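Linen room and laundry help wanted, Simwood
Posted 16 April 2021

Simwood Linen Service is hiring again. Two openings, both part time to start, could go full time if things stay as busy as they've been since March.

What we do: table linens, napkins, aprons and bar towels for restaurants and small hotels. Pickup from Marwat and Kekthorpe, wash here, fold here, back on the truck next morning. Not glamorous. Steady though.

The job
- sorting what comes in off the truck (gloves provided, you'll want them)
- loading washers, moving to dryers
- folding and stacking by size and color
- checking for stains and burn holes, anything bad goes in the rewash bin
- counting out orders against the ticket
- sweeping lint. There is always lint

Shifts are early. Doors open 5:30 am, done by early afternoon most days. Second opening is the late shift, 2 pm to close, little quieter and you get the radio to yourself. Tell us which one you want when you write.

Folding is the part people ask about. You don't need experience, we'll show you. Lengthwise first, then in, edges square. Dark cloths are folded apart from the white ones, always.

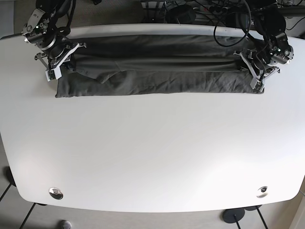
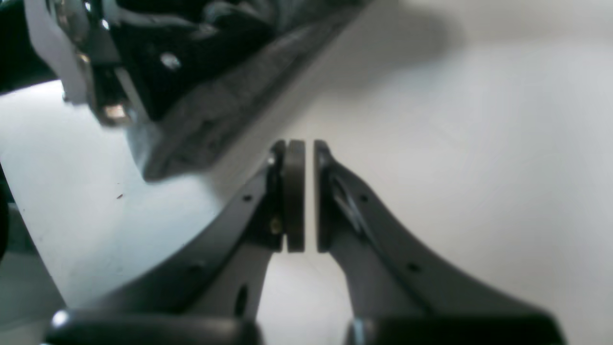
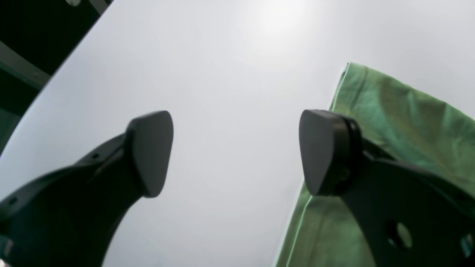 Top photo: dark gray cloth on the white table, folded lengthwise.

What we need from you
On your feet the whole shift, ok with heat in summer. Able to push a full cart. Some lifting but the big bags are a two person job, don't try it alone. Show up on time, call if you can't. Basic reading for the tickets. Spanish a plus, not required. 18 or over becuase of the press.

What you get
Weekly pay, direct deposit or check. Hourly rate depends on shift, late shift pays a bit more, ask us. Paid break. Raise review after 90 days. Free parking behind the Vostis building, NOT in front, they tow. Your own laundry free once a week, within reason.

Masks on inside for now, we have extras by the time clock.

To apply
Come by the side door any morning after 9 and ask for an application, or email the front office with your name, phone number, which shift, and when you could start. Resume fine but not needed. Two references if you have them, past job or a teacher is ok. We try to call everyone back but its a small office so if you dont hear in a week try us again.

No agencies please.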